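3.2 Working in the white room

I wanted to know how people carry themselves when a chore has them bending over something low, so most of my notes from Vostville are about shoulders and necks. We logged 1716 short stretches of work in all, and I read through every one with a mug of tea and a pencil. The Simmont rooms were my favorites (bright, plain, easy on the eyes), and they made posture so much simpler to follow!

What I kept marking down was the lean. People come in over the work from above, the head goes first, and then one arm reaches in toward the middle. I had planned to code the lean and the reach as two separate things, but they overlap so often that I gave up and used one code for both – "lean-reach" in the tables. Figure 4 is typical of what I filed under it.

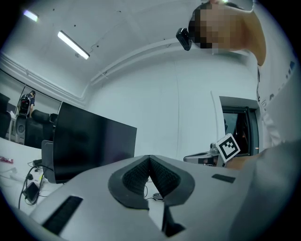 Figure 4. Lean-reach in a white room. The person bends in from the upper right with a forearm and hand coming toward the center.

3.3 Sorting the stretches

I sorted everything twice, once in November and again after a long break, using the Flustmont posture sheet both times. The sheet has 80 lines and I ended up needing far fewer. Anything where I couldn't see at least one shoulder or one forearm went into a leftover pile, and I went back to that pile last, when my eye was better trained.

Bare arms were a big help. With a loose sleeve I was often guessing where the elbow sat, and I marked those guesses with a small g in the margin. I left the g entries in the main count but took them out of the angle estimates – Table 5 gives both versions side by side.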